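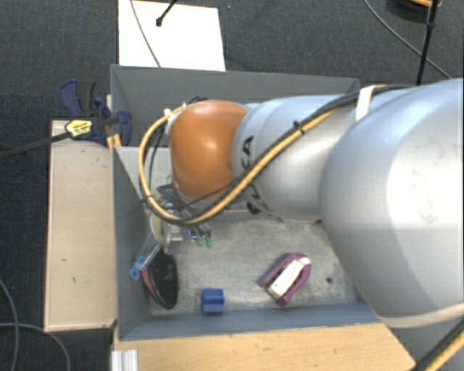

Bin picking demos: how messy is messy enough?
Posted in: Arms, Grippers and Learning

gantrygoose
Started this thread in July 2022
Okay so I've been collecting grasp demos for a small imitation policy and I need a sanity check from people who have done more of this than me. I have the arm over one gray bin, four things in it at a time, and I drive it by hand to pick each one out and put it back somewhere else. One pick is one episode. I'm at 359 episodes and my thumbs hate me.

My question is about resets. Right now I lift everything out between runs and drop it back in. It takes forever, and I'd swear half my day goes to resets. Does anyone just leave the stuff where the last episode put it and keep going?

mild_torque
I leave it. You get long chains where each start is whatever the last one ended on, and it's so much faster! I do a proper shuffle every 8 episodes and that has been fine for me.

pelican_brake
Going to disagree with mild_torque. We did chained resets on the Sircombe rig and everything slowly drifted into one corner, because the operator kept putting things down where it was comfortable to put them down. The policy got great at that corner. Put a purple thing on the other side and it hovered over nothing like it was thinking about lunch.

If you chain, plot your start positions. Seriously, do it tonight. It's ten lines of code.

gantrygoose
Ugh, I plotted them. Left side is packed and the right side has almost nothing. The thing with the light blue ring on the end is leaning on the left wall in way too many of these. I do put stuff down on the left, it's easier to see from where I sit.

tapedeck_ron
Leaning things are good though? I'd want more of those. Flat on the floor is the easy case. My first set was all flat and it fell apart the moment something stood up against a wall.

pelican_brake
Sure, but lean them on all four walls. Lean on one wall and you've taught it one wall.

mild_torque
Fair. I'll admit I never plotted mine (going to go do that now and be sad).

old_solder
Different question, why is your cable bundle looped that far out past the orange cap? With the camera fixed up there, you're covering a good bit of the bin whenever the arm reaches left. I can't see what's going on behind that loop at all, and the big silver part of the arm already hides the right wall.

gantrygoose
The yellow one needs slack or it tugs on the white connector when the wrist turns. I lost an evening to that. I could tie it tighter but then I'm nervous the whole time.

old_solder
Then get a second view. You're asking the thing to learn a grasp it can't see.

tapedeck_ron
Or don't! The policy will have the same loop in the way at run time, so it's at least consistent. I'd worry more if you re-tied the cables halfway through and didn't note it down. Please tell me you haven't.

gantrygoose
...I moved one tie. Somewhere before episode 269, I think. It's not in the log.

tapedeck_ron
Haha okay. Put it in the log with a question mark. Future you will want it.

old_solder
Consistent and blind is still blind, but I've said my bit.

squeakwheel
New here, hi. How do you all label failed picks? I'm using Dokix and it only gives me keep or discard. I've been discarding anything where the item slips and now I wonder if I'm throwing out the useful ones.

mild_torque
Keep them if you recover. Slip, regrasp, success is about the best episode you can have. If you slip and give up, put it in a separate folder and don't train on it yet.

pelican_brake
Agree with that one completely, mark the calendar. I'd add a third label by hand even if the tool won't. I keep a plain text file next to the episodes with the number and one word. Slip, bump, late, whatever. We had 2,148 episodes by the end and that stupid text file was the only thing that let us sort them out.

squeakwheel
Thanks! Text file it is. I heard Daza lets you add your own labels but I haven't tried it.

tapedeck_ron
It does. The export is a pain.

gantrygoose
So my plan: random positions from a printed list so I can't cheat, leans on every wall, full shuffle every 8, failures kept if I recover. I'm leaving the cables alone and clamping a second camera on the side for the new batch. Old batch stays separate.

old_solder
Good. Check the second camera's clock against the first one before you start.

gantrygoose
Oh no. Yes. Will do, and I'll post the new plot in August.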